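The trouble with "it generalizes"

Tudor Furtună

Every few weeks somebody sends me a robot learning result with the word "generalizes" in the first two sentences. The latest is the Okitz report, which has been passed around more than most, and I have now read it three times. I liked it more on the first reading than on the third.

The method is simple to describe. A person steers two arms through a tabletop job again and again. A policy is trained on those recordings and then left to do the job alone. The job here is sorting small bottles into a container. The group recorded 139 demonstrations, trained one policy, and ran it 30 times on bottles it had seen and 30 times on bottles it had not. The second score came out close to the first. From that they conclude that the policy has learned to handle bottles in general.

I don't believe it, or at least I don't believe they have shown it.

Look at what counts as a new bottle. The unseen ones differ from the training ones in the color of the liquid. The caps are of the same kind, the bodies have much the same shape, and the table and lights stay put. A policy that ignored color completely, and did nothing clever at all, would pass this test. Ignoring color may be a good habit for a bottle-sorting machine to have, but it is a small thing to hang that word on.

Danilo Castillo, who has run more of these trials than I have, thinks I am being unfair. His argument is that small ribbed caps are hard to grip, that food coloring is a mean thing to put in front of a camera, and that two years ago the same setup would have knocked everything over. All of that may be so. It is an argument that the task is difficult. The claim I am complaining about is a different one.

Then there is the matter of who resets the table. Between trials a person puts the bottles back, and the report says they were placed "at random." Anyone who has done this work knows what random means by late afternoon. The hand goes to the places where the arm can reach. Analyn Aquino and I once marked our own "random" placements on a sheet of paper over a whole session, and they made a tidy blob in the middle. We had been honest the entire time. Dice would have done better, or a printed list of positions made before anyone touched the robot. The Okitz report mentions neither.

I would also like to know what was thrown out. Four trials are listed as "operator error" and left out of the score. In an autonomous run, what was the operator doing? If someone nudged a bottle, say so. If someone stopped the arms because they looked about to do something expensive, that is a failure and belongs in the table with the others.

None of this takes much to fix. Change the cap. Change the height of the bottle. Stand two of them so close that a finger has to fit between them, and report that case by itself. Have a person who didn't train the policy pick the test objects and keep them in a drawer until the day. The Kekier people did this last September with 6 objects, and their score dropped badly. They printed it anyway. Hardly anyone cites that paper, and I have learned more from it than from any demo reel this year.

Kwan-ho Leung asked me what result would change my mind. A worse one, probably, on a harder set, with every trial listed and the stopped ones counted. I would read that through to the end and send it to people. 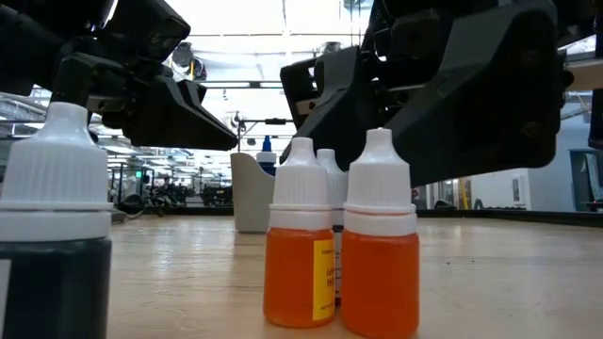 Two-arm bottle sorting: food coloring on the table, grippers overhead.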